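Bleddyn Gwynne
4 March 2020

Thread on the Piltotport interpreters' case, which I sat through in February. Most people won't have heard of it. It matters if you care about how international tribunals treat the people they call as witnesses.

The background is short. After the border fighting, the two governments agreed to a joint claims tribunal in Piltotport. It hears claims for lost homes, lost land and unlawful detention. It has 1,269 claims on its list and has finished 109.

Most claimants don't speak either working language of the tribunal. They testify through interpreters, live, over headsets. Whatever comes through the headset is what goes on the record.

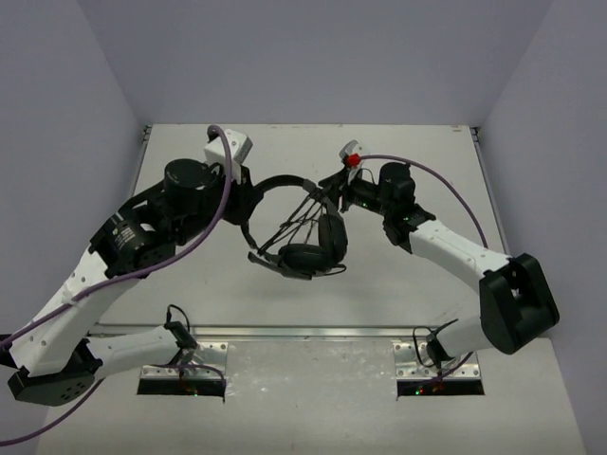

Black over-ear headphones held between two robot arms.

The detention claims are where it went wrong. In 20 of them the interpreter used one word, "held," for three different words in the claimants' language. One means jailed. One means kept at a checkpoint. One means told not to leave the village.

Under the treaty only the first two count as detention. So the panel had a record in which every witness said the same thing, and the respondent state argued that none of them had been specific enough to win.

Vasanthi Palaniappan, counsel for the claimants, asked for the audio to be reviewed. The registry said the English transcript was the official record and the audio was kept only for "technical purposes." That answer took seven weeks. 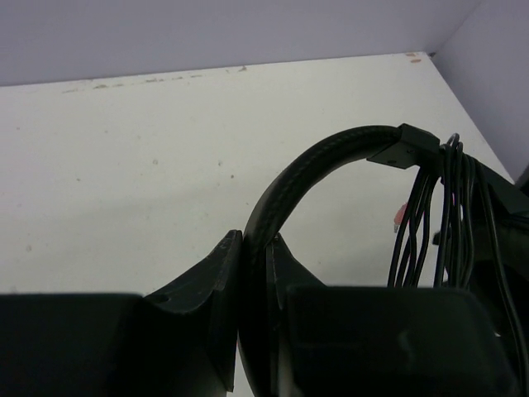
She appealed to the full bench. The hearing lasted one morning. Zulmira Serrano argued for the respondent state that reopening the record would mean reopening every claim already decided. I think that was her strongest point and the judges pressed her on it for a long time.

The ruling: audio prevails over transcript where a party shows a real difference in meaning. The 20 claims go back to the panel. The decided claims stay decided unless someone files within 60 days of notice.

I have doubts about that last part. Many claimants moved after the fighting and the tribunal has old addresses for them. Notice by mail to a house that was burned down is not much of a notice - and the house is often the reason for the claim.

The respondent state hasn't said if it will comply. Its foreign ministry put out two lines saying it was "studying" the decision. It said the same about the land ruling last year and then paid, slowly.

The written reasons are due next. I'll post the paragraphs on notice when I have them.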